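Handheld gripper, soft goods: what is your rule for speed near the pile?

bunari_k
Posted July 29, 2024

Hello all. I am writing the good practice sheet for our group at Hundthorpe and I am stuck at rule 4. It says: "Move the tool slowly enough that the fabric stays sharp in the wrist camera." Two of my colleagues say this rule is too strict for cloth. We have 1129 recordings to check against the sheet, and I do not want to throw away good ones.

One still, so that you see what I mean:
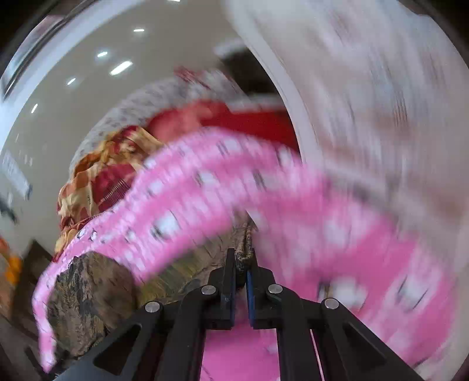 Mixed fabrics, fingers near together. The pink print is blurred, the olive cloth with the thin band is in front of the fingers.

My question is, do you reject a recording when it has moments like this?

seamline29
No, I would keep it. Cloth swings. If you write a rule that cloth must not blur, people will start to handle it like glass, and then your recordings teach a motion that no person uses at home. Our sheet at Prinard limits the speed of the hand only.

otterbox_lab
I disagree with seamline29. A speed limit for the hand is fine, but who measures it? The operator does not. A blurred picture is something a reviewer can see and mark. We reject when the fingertips can't be seen for more than 18 frames in a row. It is a simple rule and two reviewers give mostly the same answer.

bunari_k
Thank you both. In my still the fingertips can be seen, so by the rule of otterbox_lab this moment alone would pass. But there is also a big white blurred thing on the right side, maybe fabric, and it covers a good part of the view. Does your rule say something for this?

otterbox_lab
Only if it covers the fingers. Otherwise we write "partly covered" in the notes and go on.

tello_user
Please also fix the exposure before you discuss blur. With a shorter exposure you need more light, but then half of this debate goes away. We wrote it as rule 1. Almost 2000 recordings were done before we had it, and I would not like to sort them again.

seamline29
Agree with tello_user about the light. I still don't agree about 18 frames. For a big garment it is too short.

bunari_k
I will write rule 4 for the fingertips and leave the number open until we test it on 29 recordings. Exposure goes to rule 1. If somebody has a text for the "partly covered" note, please post it, my English for such things is not so good.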